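Reading short stories on the number 9 tram

Since September I read almost only short stories. Before that I was a person of long novels, the kind with a family tree on the first page, and I was a little proud of it. Then my work moved to the other side of the city and I got a tram ride which is too short for a chapter of Russian size and too long for looking out of the window. So I went to the library and asked Mrs Husar for something that finishes quickly. She did not laugh. She gave me a collection called The Salt Lodgers, by Zamfira Pană, and told me to bring it back without coffee on it.

It has 219 pages and nine stories. I want to write down what I thought of them before I forget, as my memory for short stories is worse than for novels. With a novel I remember the people like old neighbours. With a story I remember one room, or one sentence, and sometimes I give it to the wrong author.

The first story, "Wuston", is about a man who comes to a small town to sell his aunt's house and stays for the whole winter. Not much happens. He repairs a gate, he learns how the stove works, he has a quarrel with the postman over a parcel. I read it twice, once on the way to work and once on the way home, and the second time I noticed that he never says the aunt's name. It is a small thing, but after that the quarrel about the parcel seemed to me very sad, because the parcel is addressed to her and the postman says her name out loud.

I liked "Two Sisters and a Goose" less. My friend Irina Cozma says it is the best one in the book and that I have no sense of humour before nine in the morning. Maybe she is right. The goose is funny, I admit this, but the sisters talk all the time in the same voice and I had to go back up the page to find out who was speaking. When I read in English I need the author to help me a little with dialogue. A simple "she said" costs nothing.

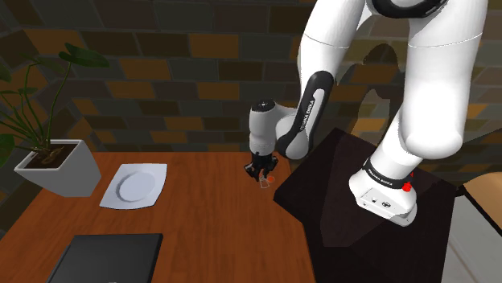 The story I want to recommend most is "The Olteanu Wall", which is also the longest. An old bricklayer is asked by his grandson to explain why one wall in the cellar is so strange, and instead of explaining he tells about the three summers in which he built it, with bricks from different houses that were being pulled down. Each house has its own small history. Pană describes the colours with much patience, and I imagined the wall just like that one, with the orange bricks scattered between the brown and the grey-green ones in no order at all. In the story there is an order, but the grandson finds it only on the last page and I will not spoil it. I can only say that I missed my stop and had to walk back in the rain, and I was not angry.

What I admire in this story is how she treats time. One paragraph covers a whole summer, and then there are four pages for an afternoon when the old man and his brother are waiting for a cart that does not come. In a novel I would perhaps find these pages slow. In a story of this length they feel almost like a risk, and I was nervous for her, as you are nervous for a friend who sings at a wedding.

There is also a long piece near the end, "Serora", which is set on an island and has letters in it. I have a weakness for letters in books. The problem is that these letters are all answers, and we never see the ones they are answering, so you must guess what was asked. I guessed wrong in several places. On page 81, still in the story before it, I had underlined something lightly with a pencil (sorry, Mrs Husar, I have rubbed it out) about how a person who explains too much wants to be forgiven. I thought of this line again all through "Serora", where the woman writing explains everything, even the price of the ferry.

The translation is by Tiago Pacheco and reads very naturally to me, but I am maybe not the best judge. I looked up more words than usual. "Lodger" itself I had to look up, and "lintel", and "scullery", which I now use at home for the corner where we keep the potatoes. My husband does not like it.

One complaint about the edition: the print is small and the margins are very narrow, so in the middle of each page you have to force the book open with your thumbs. On a tram, standing, with one hand on the pole, this is not possible. I managed to get a seat most mornings. If you do not have this luck, wait for a bigger edition or read it at home.

After this one I took out a crime novel by Virgil Vlad, The Trustik Papers, as a change. I am 2 chapters in and already there are so many policemen that I have started a list on the back of my shopping receipt. I will give it until the end of the week. If it does not improve I will go back for the other Pană collection, which Mrs Husar says is older and darker and has never been borrowed by anybody except her own sister.

If you know good short stories for a ride of this length, please write them in the comments. Nothing with ghosts, as I come home when it is dark.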